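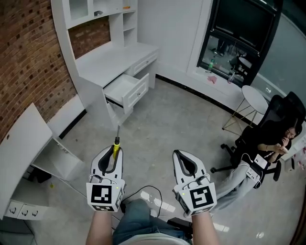 # Rolell hand-gripper kit: data card and my notes

4 min read · 40 shares · 2 comments

I'm Hussam Srour, and I've been using the Rolell kit from Luten long enough to have opinions, so this file is half data card, half review. You get a pair of hand-held grippers with white shells, black finger pads, a marker cube at the base of each one, and the cables. You wear them like big mitts and do ordinary chores, and the recordings go off to train a robot arm!

## What's in the set

- 534 recordings, 1,855 clips after splitting
- Tasks: picking up hand tools, putting things in drawers, handing over
- License: free for research, ask me first if you're selling something
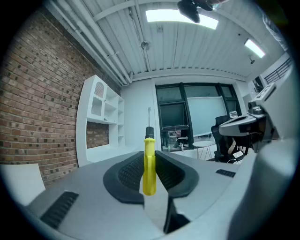 Fleston, July

The screwdriver is my favorite test piece (yellow fluted handle, flat tip, thin shaft). The pads took hold of the handle with the shaft standing straight up, and that's a grip I'd be happy to see an arm copy. Skinny stuff is harder. Coins were a pain, and I gave up on paper clips by Friday.

## Good and bad

Setup is quick and the little green lights are easy to spot. My forearms got tired, though, and I'd pay extra for a longer cable. The Boutros kit I tried before this was lighter but pinched my thumb all day, so I'm sticking with Rolell.

## Known problems

- Clips with the marker cubes turned away have jumpy tracking. I left them in, so filter on the `track_ok` column.
- Left and right are swapped in 2 recordings. Fix coming!
- No sound.

If you load the set and something breaks, open an issue and paste the whole error, please.

Contact: Hussam Srour, Fleston · © Luten · Back to top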